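From: Simão Sequeira
Date: 2018-09-24
To: gripper-users list
Subject: Re: Suction or fingers for mixed parcels?

On the list, Oakley wrote:
> We're choosing between the Juketti two-finger and the Bretel suction
> cup for small cartons with courier labels stuck all over them. Has
> anyone run both on the same parcels? Also keen to know whether the
> head camera is enough or if you need one on the wrist as well.

We've had both on the arm since May, so some of this may save you time. Same arm, same Cekusholm controller, 321 picks with each gripper. Parcels are ordinary brown cartons, most of them labelled, several taped more than once.

The Bretel is faster on a clean flat top. It loses vacuum when the cup lands across a label edge or a fold in the tape, and it doesn't always report the loss in time for the controller to stop. The Juketti is slower to line up but holds once it's on. I've left ours at 50 per cent force for everything. Above that it starts to dent the lighter cartons.

We also record the head view while someone handles the parcels by hand, to compare with what the arm tries.
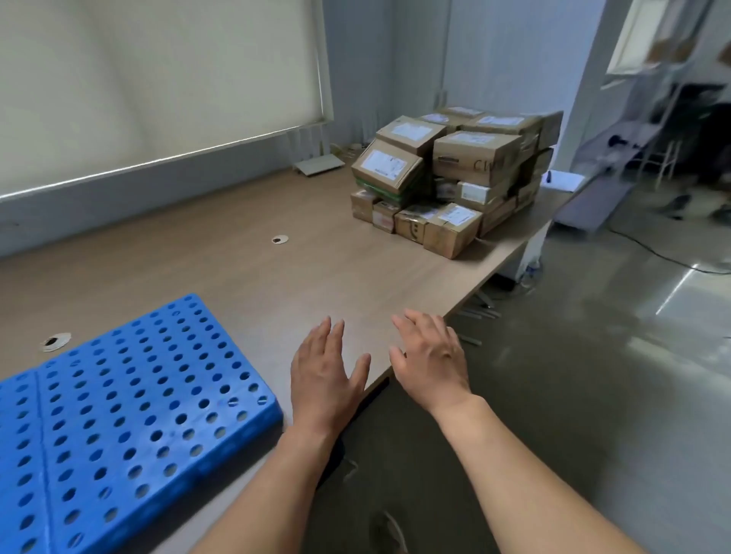

Pile layout made more difference to the results than the choice of gripper. With cartons heaped several layers high on a desk, and one at the front tilted over, there is often no level top face for a cup and no gap on either side for fingers. The planner gave up on piles like that far more than it dropped anything. If your cartons arrive in a heap, I'd test on a heap from the start and ignore the vendor's demo grid.

On cameras: the head camera was enough to find a carton. It was not enough to place the fingers, as the gripper hides the near side of the box for the last part of the approach. We added a wrist camera and dropped the approach speed to 400 mm/s. Both helped, and I couldn't tell you which helped more.

Small cartons on top of loose sheets are their own problem. Going by hand, you press in from both sides and don't think about it. The Juketti can do much the same if it comes down square, but the cup will take hold of paper as readily as cardboard.
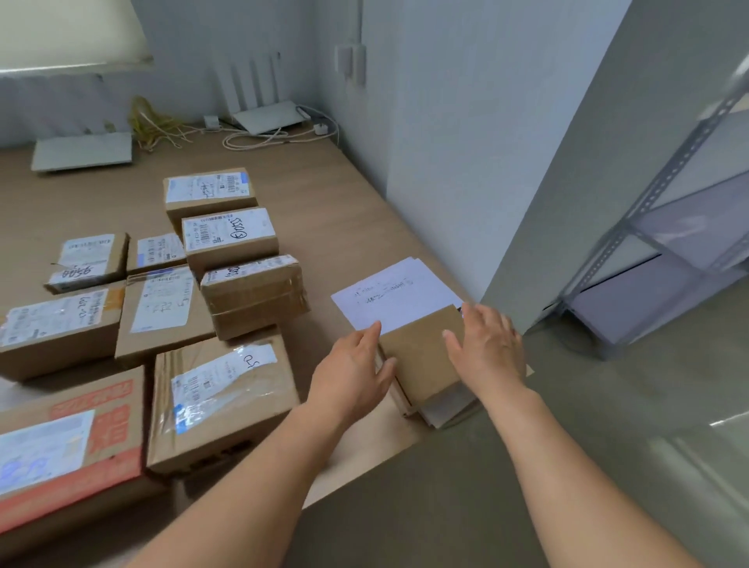
Settings we ended up with

Juketti: 50 per cent force, square approach, wrist camera on.
Bretel: largest cup, label edges masked out in the planner, retry once and then skip.
Controller: stock firmware, logging on. The log rolls over at 1,012 entries, so copy it off before a long run.

I can post the planner config if it's any use to you. What arm are you running?

Simão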